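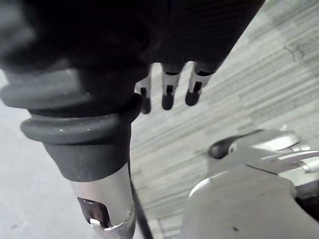

Wenche Haugen: We set ours up on the short end of the kitchen counter and it walked a little every time it spun. Moving it to the floor of the laundry room for the first week fixed that. After the feet had settled we put it back up and it stayed put. I would read section 4 before cutting the straps.

Reader notes like this one are printed at the head of a section when they bear on the steps that follow. The floor is a fine place for the first week. Carpet is not.

Section 4. Setting Up the Dilwood Countertop Spin Dryer

4.1 Before you start

Read this section to the end once before doing any of it. You will need a pair of scissors, a small level, a dry cloth, and a bowl or jug for the drain water. Keep the carton and both foam end pieces until the warranty card has been sent in. The dryer must be packed in its own foam if it is returned.

Caution: Do not plug in the dryer until step 9. The drum is held by a shipping bolt, and running the motor against the bolt will damage the drive.

4.2 Choosing a place

The dryer needs a hard, flat surface that will carry its full weight with a wet load inside. Leave a hand's width of open space on each side and at the back. The drain spout must be higher than the rim of whatever it empties into.

Do not place the dryer on carpet, on a folding table, on top of another appliance, or within reach of a bath or shower. A wall outlet with a ground connection should be close enough that the cord hangs slack. Extension cords are not to be used with this model.

4.3 Unpacking and leveling

1. Stand the carton upright with the arrows pointing up. Cut the two outer straps.

2. Lift off the top foam piece. Take out the bag holding the drain hose, the rubber drum mat, and the bolt cap.

3. Lift the dryer out by the recessed grips at the sides. Do not lift it by the lid or the spout.

4. Set it in its place and open the lid. The shipping bolt is the red one at the back of the drum opening.

5. Turn the bolt counterclockwise until it comes free. Press the bolt cap into the hole. Tape the bolt inside this manual, as it must be refitted if the dryer is ever moved by car or sent for service.

6. Push down on each corner in turn. If a corner gives, turn that foot out until it touches. Check with the level from front to back and from side to side.

Note: The rubber feet flatten a little in the first week. Check the level again after 2 or 3 days of use.

4.4 Connecting the drain

7. Push the drain hose over the spout as far as the raised ring. Slide the clip up and squeeze it closed.

8. Lead the hose down into the sink or the bowl. It must slope downward all the way. A loop or a rise in the hose will leave water standing in the drum housing.

4.5 First run

9. Check that your hands and the plug are dry. Plug in the dryer.

10. Close the lid with the drum empty. Turn the dial to 30 seconds. The drum should reach 2000 turns per minute with a steady hum. Some smell of new rubber is normal on the first run.

11. Let the drum stop by itself. The lid stays locked until it has.

12. Put in a small load of wet towels, packed evenly around the wall of the drum, and lay the rubber mat on top. Run the dryer for 2 minutes and watch the hose for a steady flow.

Caution: If the dryer bangs or shifts, turn the dial to zero and wait for the lid to unlock. Spread the load again before restarting. Never hold the dryer down by hand while it spins.

4.6 If it does not start

Press the lid down at the front until it clicks. If the lamp is lit and the drum does not turn, unplug the dryer and check that the shipping bolt has been taken out. If the lamp is not lit, try another appliance in the same outlet.

Dryers with the Hattori motor have a reset button under the base. Unplug first, tip the dryer back gently, and press it once. The older Zirkov motor has no reset button and must cool for a while before it will run again.

Section 4 revised July 19, 2018. Cleaning the drum and the drain is covered in section 5.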